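4.2 Rated and delivered output of packaged off-grid kits

Packaged solar kits are sold by a single number. The Flultcombe kit, like its competitors, carries the nominal output of its panels in its name, and buyers are left to assume that the inverter, the battery bank and the wiring will keep up. We doubted this from the start, and the logged data have given us little reason to change our minds.

Seven sites were fitted with kits from two suppliers, Tundisetti and Cullinane, and metered on both the panel side and the load side. Three of the sites are weekend cabins; the others are lived in all year. We left the supplier's default settings alone at every site, as most owners would. We compared the load-side energy as a share of the panel-side energy, by month and by supplier.

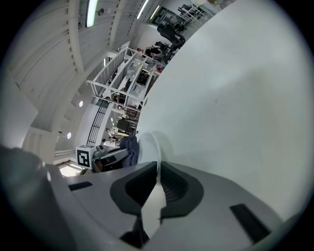

Taken over the whole logging period, the load side received 76 per cent of what the panels produced. Supplier literature tends to quote inverter efficiency alone, measured on a bench at a comfortable load, and then lets the reader carry that figure across to the complete kit. It does not carry across. A cabin that draws very little for most of the day keeps its inverter idling, and the idle draw has to come from somewhere.

Battery losses are harder to pin down. Akl (Noura Akl, personal communication) has argued that much of the gap is really a charging fault, with controllers ending the absorption stage too early and leaving the bank short. This may be so at the Cullinane sites, where the voltage traces are at least consistent with it. We could find no sign of it in the Tundisetti logs, and would be wary of any account that explains one supplier's losses and leaves the other's untouched.

August deserves a separate word. It gave the highest panel output and also some of the poorest shares, for the plain reason that full batteries cannot take more charge and the surplus was thrown away. A larger panel array would have made the share worse – yet a larger array is what both suppliers recommend to owners who complain. 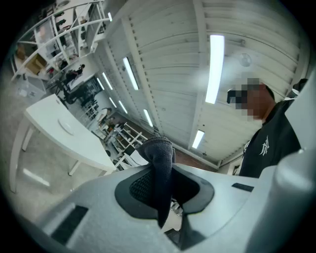
The modelling tool bundled with the kits, Mavaletti, does not treat any of this well. It predicted a yearly load-side supply of 3936 kWh for the largest site, using a fixed loss factor whose origin is not stated in the manual. We asked for the source and were sent the manual again. Until the factor can be traced to a measurement, we see no good reason to prefer the tool to a careful estimate on paper.

Two limits of our own work should be noted. The load meters were not recalibrated during the trial, and owners knew they were being metered, so their habits may have shifted. Neither point seems large enough to close the gap, although we have not shown that it could not. The effect of battery temperature is taken up in Section 4.3.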